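About Retasus

Welcome, and thank you for wandering over to the page most people skip. We are a software company of 18 people in Dretdale, and we make the programs that sit between a robot arm and whatever it has been asked to do. We don't build arms and we don't sell them. If you already own one, or share one with the lab down the hall, we would love to hear what you are trying to get it to pick up.

How we started

Retasus began as a motion planner written in the evenings above a bakery in Vurberg. It was slow and it had opinions about elbows, but it found paths through cluttered shelves that the planners we had at our day jobs kept giving up on. A packaging firm asked to try it, then a second one did, and by that December we had signed a lease and bought far too many chairs. The planner has been rewritten twice since then. A few of the original comments are still in the code, and new hires seem to enjoy finding them.

What we make

Our main product is called Workneh. It has a planner, a grasp module that suggests where a gripper might close on an object, and a scene builder for setting up simulated workspaces without a week of fiddling. You can use the whole thing or only the piece you need — plenty of our customers came for the scene builder and have never touched the rest, and we are perfectly happy with that.

The scene builder is the part we get the most letters about. It comes with 88 household objects, from mixing bowls to pepper grinders, and you can bring in your own models as well. Pick a surface, scatter things over it, choose an arm, and you have somewhere to try out a grasp before anyone has to clear a bench. We are fond of kitchens in particular. Handles stick out, ladles lie at odd angles, cloth takes up more room than you think, and a planner that does well on tidy boxes can get quite lost among them.

How we work

Every change to the planner is run against 500 simulated scenes overnight, and whoever is on the morning rota reads through the failures with a cup of coffee and writes them up for everybody else. It's a slow habit and we have been told more than once to automate it. Some of it we have! But we still like a person to look at the odd ones, and a good many of the fixes in the last release came out of those notes.

Release 41 went out on 23 Jul 2021, with quicker collision checks around thin objects and a much kinder error message when the arm can't reach.

Come and see us

Visitors are welcome in Dretdale if you write ahead, and we'll gladly open up a workspace on the big screen and let you move the pans about.

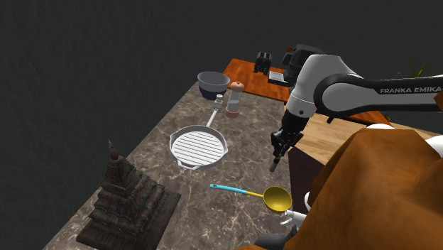
Students can ask for a free Workneh license through the contact form. Tell us the name of your school and which arm you'll be working with, and we'll write back with a download link and the starter kitchens.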